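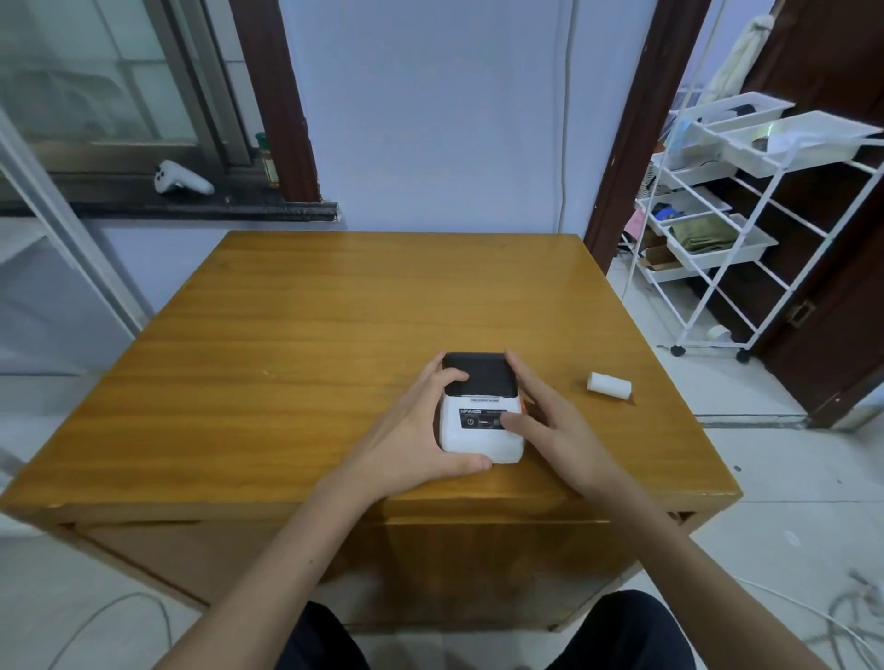

4. Etikettenrolle wechseln: So nehme ich die Demonstrationen auf

Bevor ihr loslegt, sollte Kapitel 3 (Kamera am Kopf, Zeitabgleich) erledigt sein. Ich gehe davon aus, dass Clalico läuft und euer Aufnahmeordner angelegt ist. Wenn nicht, bitte kurz zurückblättern, ich warte so lange.

Wir benutzen den Rollenwechsel am Etikettendrucker als Testaufgabe für unser Verfahren, das zweihändige Griffe aus der Kopfperspektive lernt. Ich mag die Aufgabe sehr! Eine Hand hält, die andere arbeitet, und zwischendurch tauschen die beiden ihre Rollen. Genau an diesem Tausch ist unser altes Modell ständig hängen geblieben.

4.1 Aufbau

1. Drucker nah an die vordere Tischkante stellen, Bedienfeld zu euch.
2. Die neue Rolle rechts daneben auf die Seite legen. Linkshänder dürfen spiegeln, müssen das aber im Feld »Händigkeit« eintragen.
3. Hinsetzen und den Kopf so neigen, dass Drucker, Rolle und beide Hände in der Vorschau zu sehen sind.
4. Ärmel anschieben, wenn sie über die Handgelenke rutschen.

Hinweis: Der Hintergrund muss nicht aufgeräumt sein. Ich habe anfangs alles weggeräumt, was nicht niet- und nagelfest war, und das Modell kam danach mit normalen Zimmern überhaupt nicht klar – also lasst eure Sachen ruhig stehen.

4.2 Aufnahme

1. Aufnahme starten und beide Hände kurz auf den Drucker legen. Das ist unsere Startpose, an ihr schneidet Clalico später die Episoden.
2. Mit einer Hand das Gehäuse halten, mit der anderen den Deckel öffnen.
3. Alte Rolle herausnehmen und links ablegen.
4. Neue Rolle greifen, einlegen und den Etikettenanfang ein Stück herausziehen.
5. Deckel mit beiden Händen zudrücken.
6. Zurück in die Startpose, Aufnahme stoppen.

Achtung: Nicht am Etikettenstreifen reißen, wenn er klemmt. Deckel wieder auf, Rolle neu einlegen, weitermachen. Solche Korrekturen bitte auf keinen Fall löschen, die sind Gold wert! Markiert sie einfach mit K.

Achtung: Kabel am Boden vor der Aufnahme zur Seite schieben, vor allem wenn ihr mit dem Stuhl rollt.

4.3 Wie viele Episoden braucht ihr?

Für den ersten Trainingslauf reichen 200. Unser kompletter Satz hat 1009 Episoden, davon 388 mit mindestens einer Korrektur. Kenneth Ocampo hat beide Varianten verglichen, und mit den Korrekturen hat das Modell den Handtausch deutlich zuverlässiger geschafft. Ohne sie blieb es gern mit beiden Händen am Deckel stehen und wartete auf bessere Zeiten. Ob das auch für andere Geräte gilt, wissen wir noch nicht, Maksym Hrynyshyn probiert es gerade aus.

Macht nach 27 Episoden am Stück eine Pause. Danach werden meine Bewegungen jedenfalls schlampig, und das sieht man den Daten an.

4.4 Wenn etwas hakt

Episode wird nicht geschnitten: Startpose länger halten und die Finger nicht mehr bewegen.

Hände werden vertauscht: Passiert, wenn sich die Unterarme kreuzen. Die Episode mit V markieren, die Zuordnung korrigiert ihr in Kapitel 6.

Glanzstellen auf der Tischplatte: Lampe etwas drehen oder die Belichtung fest einstellen (Kapitel 3.2).

Weiter geht es mit Kapitel 5, Episoden sichten und beschriften.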